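Playground and Outdoor Area Inspection - Lower Yard and Climbing Trail
Gilmartin Elementary School
Spring round, March

Equipment covered: Zalari climbing trail, Lenura double swing, balance logs, sandbox, shade sail, perimeter fence and gates.
Status key: OK / WATCH / FIX / CLOSED

1. GROUND AND SURFACING

1.1 Wood chips under climbing trail, depth at posts - WATCH
Chips have moved away from the third and fourth posts. Rake back in weekly. Top-up is on order and should go down before the end of the month.

1.2 Rubber tiles under swing - FIX
Two tiles on the fence side have lifted at the corner. The edge is high enough to catch a toe. Glue and weigh down overnight. Swing stays tied up until this is signed off.

1.3 Drainage - OK
Standing water by the gate cleared within the morning. Same as last fall.

1.4 Litter, glass, animal mess - OK
Walked before first recess. One bottle cap.

2. CLIMBING TRAIL (ZALARI)

2.1 Posts firm, no rot at ground line - OK
Probed all posts with a screwdriver. The end post by the oak is softer on the surface but sound underneath.

2.2 Rope net, knots and ferrules - WATCH
Fraying on the lower left of the net where kids step on. Outer strands only. Photograph it monthly and compare. The maker's sheet says to replace when the core shows.

2.3 Bolts and caps - FIX
Three plastic caps missing, threads exposed at head height for a kindergartner. Taped for now. Replacement caps have to come from Zalari, the hardware store ones don't fit.

2.4 Gaps that could trap a head or fingers - OK
Checked with the probes. The gap beside the ramp has been closed with a board since the fall round and the board is tight.

2.5 Age and load sign readable - FIX
Faded. Load limit of 110 pounds on the wobble bridge can't be read from the path.

3. SWING (LENURA)

3.1 Chains, no twists, no worn links - OK

3.2 Hanger bearings - WATCH
Squeak on the left seat. Greased. If it is back by the next visit, change the bearing.

3.3 Seats - OK
Small cut in the right seat, no metal showing.

3.4 Clear space front and back - FIX
The picnic bench has been dragged into the swing zone again. Moved back. It needs to be bolted down. This was also a comment last fall.

4. BALANCE LOGS AND SANDBOX

4.1 Logs steady - OK
4.2 Splinters - WATCH
Sanded the long log. Check again after dry weather.
4.3 Sandbox cover in place overnight - FIX
Cover was off on Friday morning. Cats have been in. Sand raked and sifted, and the cover now has a clip at each corner. Please use them.

5. SHADE, FENCE, GATES

5.1 Shade sail fixings - OK
Tightened at the wall side.
5.2 Fence panels - OK
5.3 Gate self-closes from any position - FIX
The parking lot gate stops short of the latch when let go gently. Spring adjusted twice, still not right. New spring needed. An adult stands at this gate at pickup until then.

6. SUPERVISION

6.1 One adult with a view of the whole trail - WATCH
The new storage shed blocks the view of the ramp from the usual spot. Stand by the water fountain instead.

6.2 Class limit on trail - OK
30 children at a time. Sign is up.

6.3 First aid bag outside at recess - OK
Cold packs are low.

COSTS AND FOLLOW-UP

The quote from Zusteo for tiles, gate spring and bolting down the bench is $2,000. The caps and the sign are separate. The PTA has offered to pay for the sign. Items marked FIX are to be looked at again before the trail is used by after-school groups.
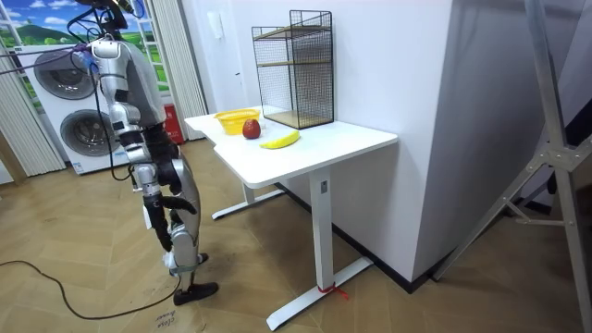
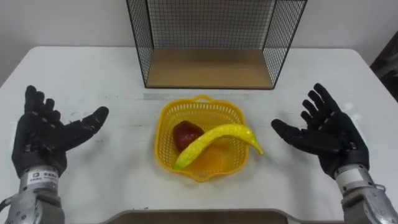

COMMENTS ON THIS REPORT (1)

Parent of a first grader: Thank you for putting the full list online. On 5.3, could the parking lot gate just be locked during the day until the new spring comes? We could all walk in by the front - it adds a couple of minutes. Also, my daughter says the cover clips on the sandbox are too stiff for the kids who help tidy up, so it may need a grown-up to do the last check.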